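Ticket 970: Stems will not stay where they are put (rose vase, Gralham display table)
2 min read 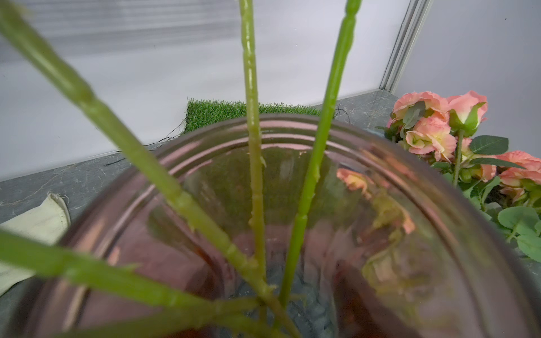

Reported in February by the front room at Cleltgate. Priority: low, though the reporter typed it in capitals.

Symptom: artificial roses slide to one side of the wide vase and stay there, sulking. Reporter has "tried everything." Everything, on inspection, means turning the vase around.

09:10. Confirmed. Let go of a stem, it leans. Let go of two, they lean together. The vase has a very generous mouth and plastic roses have no loyalty.

09:25. Checked the pebbles. The gray ones at the bottom are small and the layer is thin, so the stem ends have nothing much to push against. Asked Skastundale stores for another bag. Stores asked what the pebbles were for. Replied "roses." Stores asked if the roses were sick.

10:40. Bag arrived. Added half, with all stems out first. Do not pour pebbles onto stems already in the vase unless you enjoy the noise.

10:55. Better. Stems now stand for 7 minutes before going over. Tried crossing them low down so the molded thorns catch on each other. The thorns are useless as thorns but pretty good as hooks.

11:30. Still up. Someone from Ra walked past, said it looked "a bit stiff," and fluffed it. Reopened.

11:50. Crossed the stems again, then put a loop of clear tape around them just above the pebbles. Bent the lower ends outward by hand. They bend back if you rush, so hold each one and think about lunch.

15:00. Tapped the table 3 times. No movement. Leaned on the table by accident. No movement.

Workaround for other sites: tape, more pebbles, cross the stems low. A narrower vase would also do it, but that request was turned down on the grounds that this one is 100 percent paid for.

Status: closed, pending fluffing.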